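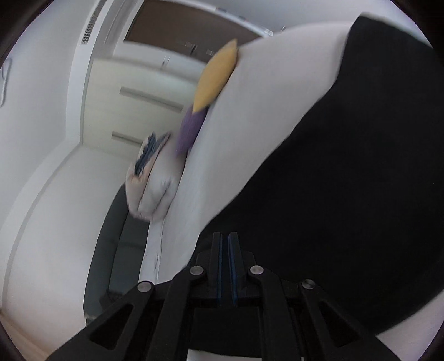
Ticket 467 – Startseite im Browser ändert sich immer wieder auf "Plallach Suche"
Status: gelöst, Beobachtung läuft
Erstellt von: Noemi Cattaneo, Büro Berness
Bearbeitet von: Osvaldo Carbone
Eröffnet am: 4. März 2025

Meldung der Anwenderin
Guten Morgen, wenn ich meinen Browser öffne, kommt seit gestern eine fremde Suchseite mit dem Namen Plallach. Ich habe die Startseite in den Einstellungen schon zweimal zurückgesetzt, nach dem Neustart des Rechners ist sie wieder da. Außerdem erscheinen rechts unten Benachrichtigungen mit Gutscheinen. Ich habe auf keine davon geklickt. Vielen Dank für die Hilfe.
N. Cattaneo

Eintrag 1, O. Carbone
Ich habe mich mit der Fernwartung verbunden. Das Verhalten konnte ich nachstellen: Startseite, neuer Tab und Standardsuche zeigen alle drei auf Plallach. In der Liste der Erweiterungen steht ein Eintrag "Plallach Helper", der Knopf zum Entfernen ist grau. Darüber steht der Hinweis, dass der Browser von einer Organisation verwaltet wird. Wir setzen auf diesen Rechnern keine Richtlinien für den Browser, also muss ein Programm diese Richtlinie eingetragen haben.

Eintrag 2, O. Carbone
In der Programmliste habe ich nach Installationsdatum sortiert. Am selben Tag wurden installiert: der PDF-Umwandler Alva und ein Programm ohne Hersteller mit dem Namen "Plallach Update". Frau Cattaneo bestätigt, dass sie Alva von einer Downloadseite geholt hat und bei der Installation die empfohlene Variante gewählt hat. Bei der benutzerdefinierten Variante hätte man das Häkchen für die Zusatzsoftware gesehen. Das ist kein Vorwurf, dieses Fenster ist sehr undeutlich gemacht.

Durchgeführt:
Beide Programme deinstalliert.
Rechner neu gestartet.
Ergebnis: Benachrichtigungen sind weg, die Startseite ist unverändert Plallach.

Eintrag 3, O. Carbone
Rückfrage an Lamisi Adjei, weil sie einen ähnlichen Fall im November hatte. Ihre Antwort kopiere ich hier hinein:

"Bitte in der Aufgabenplanung nachsehen. Bei mir gab es dort eine Aufgabe, die alle 50 Minuten gelaufen ist und die Richtlinie neu geschrieben hat. Zuerst die Aufgabe löschen, danach den Schlüssel in der Registrierung. Umgekehrt hilft es nur kurz. L. A."

Eintrag 4, O. Carbone
Die Aufgabe war vorhanden, sie heißt hier "PlUpdateCore" und startet bei jeder Anmeldung. Vorgehen in dieser Reihenfolge:
Browser ganz geschlossen, auch im Infobereich.
Aufgabe deaktiviert und gelöscht.
Richtlinienschlüssel des Browsers exportiert (Sicherung liegt im Ticketordner) und danach entfernt.
Restlichen Ordner unter AppData gelöscht.
Vollständige Prüfung mit dem Virenscanner Letton gestartet.

Letton hat 53 Einträge gefunden, fast alle sind Cookies zur Nachverfolgung. 5 Einträge gehören zu Plallach, sie wurden in die Quarantäne verschoben.

Eintrag 5, O. Carbone
Nach zwei Neustarts bleibt die Startseite richtig. Der Hinweis auf die Organisation ist verschwunden, die Erweiterung ließ sich normal entfernen. Die gespeicherten Lesezeichen sind erhalten geblieben. Ich habe Frau Cattaneo gebeten, die im Browser gespeicherten Kennwörter zu ändern, als Vorsichtsmaßnahme. Einen Hinweis auf Datenabfluss habe ich nicht gefunden.

Antwort der Anwenderin
Es funktioniert wieder, danke. Die Kennwörter ändere ich heute Nachmittag. Womit soll ich jetzt PDF-Dateien umwandeln?

Eintrag 6, O. Carbone
Bitte die Druckfunktion "Als PDF speichern" verwenden. Für die andere Richtung (PDF zu Text) habe ich Katia Valentini gefragt, ob noch eine Lizenz frei ist. Ihre Antwort steht noch aus, ich trage sie hier nach.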